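The long way round to a sourdough starter

Solange Chisholm keeps her starter in a jar on top of the fridge and feeds it every morning before work. She has run the bakery at Mulder for eight years, and the starter is older than the shop. It came from a neighbour in an old yoghurt tub.

Mulder is a wheat town with one main street and a silo at each end. When the last hot bread shop closed, locals bought sliced loaves trucked in from the coast. Chisholm began baking out of her garage on Fridays, 25 loaves at a time, and sold them from a card table at the footy oval.

The flour comes from a farm at Tanel, where Ihor Hnatiuk grows an old soft wheat that the big buyers don't want. It yields poorly and falls over in a wet spring. He planted four hectares as a favour and now grows it every year.

"The protein jumps around," he says. "Solange rings me up when a bag is different. She can tell by lunchtime."

That means the dough changes too. In October, with the new season's grain still a couple of months off, the older flour takes more water and the loaves are left longer in the baskets. Chisholm writes the changes in pencil on the back of the cool room door.

Her two bakers, Xiuying Cai and Lertchai Khunthong, start at four. Cai shapes and Khunthong works the oven, a second-hand deck model with one temperamental burner. They swap on Saturdays, when the fruit loaf goes in and the queue is out the door by eight.

Prices are a sore point. A plain white loaf costs more than double the supermarket one, and some people in town have told Chisholm so. She hasn't moved the price since winter, though power and butter have both gone up - butter twice.
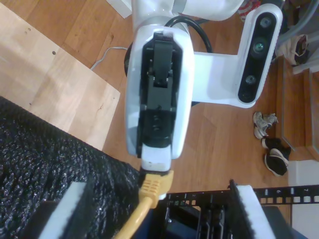 She has been asked to open a second shop in Teva, an hour down the highway, and has said no for now. The oven would need replacing first, and Cai is training an apprentice who still has to learn the fruit loaf.

The bakery is open Tuesday to Saturday, and the rye usually sells out by mid-morning.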